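Trying out the Flekton two-arm folding kit before you pay for it

The Flekton brochure promises tidy shirts from day one. I'd test that claim. We had three trial sessions with the kit, and these are the steps I'd follow.

1. Use your own clothes. The shirts Karaca sends with the demo are stiff and flatter the machine.
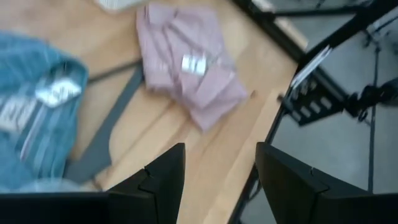
Blue and pink shirts on the table, from the gripper camera.

2. Mix the fabrics. Put a thick dark knit beside a light woven shirt and run both.

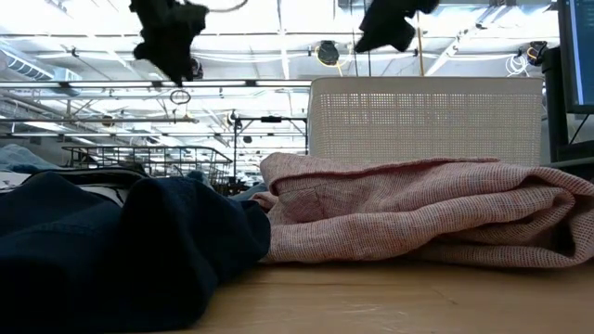

3. Clear a lane for each arm. The manual says 20 minutes for setup. Brigitta Berchtold took over an hour, and she's done it before. 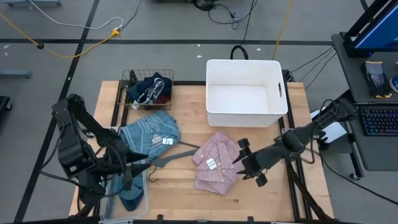 Both arms over the table, white bin at the back.

4. Count every failed grab, including the ones the software calls "retries". The sales rep from Ondia didn't want those in the total. I'd leave them in.

5. Check the mounts after each session. Ask who pays if a clamp works loose, and get the answer in writing. 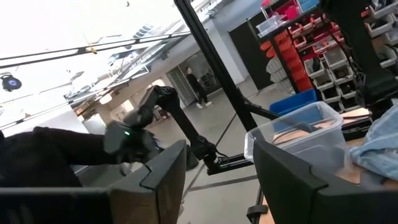 Support costs $229 a month after the first 6, which the quote puts on its last page. Sombat Nuchit thinks it's fair value. I'd want another month of trials first.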